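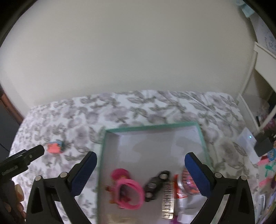
Small things in a box on a patterned bedspread.

Do you own too much stuff? We doubt it's that simple

Every few months another book says that clearing out your home will lower your stress, fix your sleep and maybe save your marriage. The proof offered is usually a handful of glowing letters from people who liked the book. We'd like to see something better, and we're ready to be bored by the answer.

The Tatosbridge Household Study is looking for 30 adults who live in Bistton and have at least one drawer, closet or spare room they've been meaning to deal with. Half will clear it out. Half will leave it alone. Everyone fills in a short form each evening through July – sleep, mood, arguments, things lost and found.

You don't have to be messy. You don't have to believe in any of this either, and doubters are very welcome. We won't sell you bins, labels or a course, and we won't promise that you'll feel lighter.

Please don't apply if you work for a storage or organizing company, or if you're moving this summer.

Pay is $900 for the full month, or $30 for each evening form if you drop out early. Home visits are by Nneka Ibrahim, once at the start and once at the end.

To apply, write to Loukia Spanos, Room 523, Fukuda Building, and tell us what's in the drawer.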